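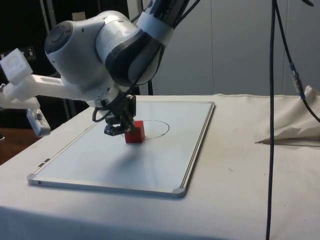 Fig. 1. Gripper with red cube on the whiteboard.

Public Reading of Scripture
Handout for Unit 7, Skirudano Evening Course for Lay Ministers

These notes are a summary of what I say in class. Please bring them with you, together with a printed Bible. A phone is allowed for looking up words, but for the reading exercises I prefer that you use paper.

1. Why we spend a whole unit on reading

In many congregations the reading is given to a person five minutes before the service begins. The person is willing, opens the book and reads the words correctly, and after it the people can not say what they have heard. I have been this person myself. In my first year at Flosolora I read a long passage from Jeremiah in a language which was not my mother tongue, and I was so occupied with pronunciation that I did not notice where one speaker stopped and the other began.

In Nehemiah 8 we find a reading which is done with care. The people stand, the book is opened in the sight of all, and verse 8 tells us that it was read clearly and the sense was given. In 1 Timothy 4:13 the public reading is mentioned next to preaching and teaching. It has its own place in this list, and we should give it its own preparation.

2. Preparing the text at home

Start on Wednesday if you can. Read the passage silently one time, and also the paragraph which comes before it. Then ask:

Who is speaking, and to whom?
Is it a story, a letter, a poem or a prayer?
Where does the thought change direction?
Which words could a listener misunderstand if he only hears them?

Make a copy in large print and mark it with a pencil. I use one short line for a small pause and two lines for a long pause. Under the most important word of a sentence I draw a line, but only one word in each sentence. When students mark four or five words, they push with the voice all the time and the listener becomes tired.

Look up the names of people and places. If there are two accepted ways to say a name, choose one and keep it until the end of the reading. 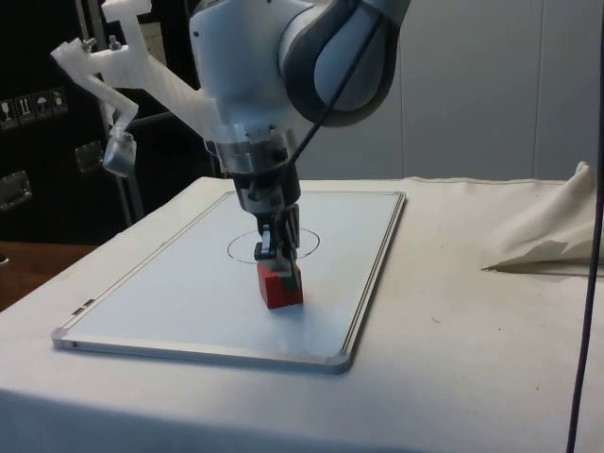 Fig. 2. The red cube between the two fingers.

3. The voice

Most new readers are too fast. Take one of the practice texts and measure yourself with a clock. The longer one has 1099 words, and if you finish it in less than seven minutes, read it again more slowly. This text is longer than a normal Sunday reading, and I have chosen it so that you feel how the breath becomes short when you hurry.

Speak to the last row. The main room at Faulkner has 300 seats and the microphone there is a good one, but a microphone makes a weak ending only a louder weak ending. Watch the final words of each sentence. In English the voice often falls there, and the verb or the name is lost.

For those of us who learned English later: an accent is not a fault. Listeners get used to it after two or three sentences. What they can not get used to is a stress on the wrong part of a word, so check this in the dictionary and write it over the word.
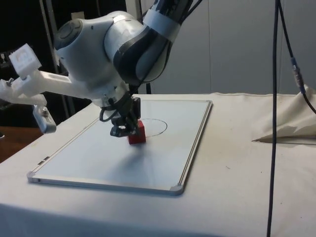
4. Different kinds of text

Narrative. Keep it moving. Make a small difference between the narrator and the persons who speak, but do not act. When you read the words of a child, please do not make a child's voice.

Letters. The sentences of Paul are long. Find the main clause first and mark it, and let the other clauses be a little lighter. Romans 5:12-21 is our class example, and it is a difficult one.

Psalms. The second half of the verse often answers the first half, so a pause is needed between the halves. Read the psalm as a prayer. If there is a heading such as "A song of ascents", ask the minister before the service if it should be read aloud.

Prophets. Here the speaker changes often, and sometimes without warning. The words "says the Lord" can stand at the end of a long speech, and a reader who did not prepare will discover it too late. Mark in the margin who speaks, even when it seems clear to you at home. 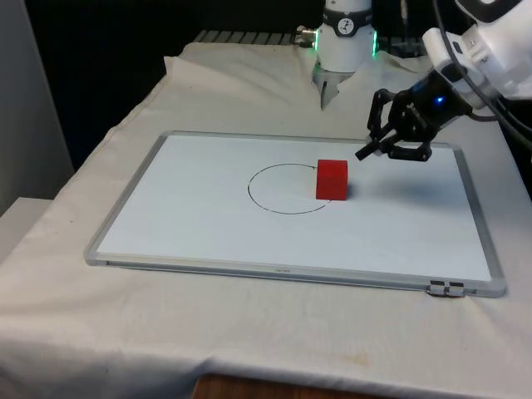

With all four kinds, the first sentence should be practiced more than the others. Many passages begin with "he" or "they", and the people do not know who is meant. In such a case you may say the name in place of the pronoun, if the minister agrees. You should not add an explanation of your own in the middle of the text.

5. At the lectern

Walk there before the last line of the hymn is finished. Put the book flat, find the place with your finger, and look up. Announce the book, the chapter and the verse in the same order as it is usual in your congregation. Wait for the sound of pages to stop.

If you make a small mistake, go on. If the mistake changes the meaning, say the sentence again without an apology.

6. Homework

Prepare Luke 15:11-32 and Psalm 130 with pencil marks. We will read in pairs in the Gurnard room at 7, and your partner will listen with the book closed. Afterwards he or she tells you the passage in own words, and you write down which parts were missing. Bring this paper to the next meeting, because we start Unit 8 with it.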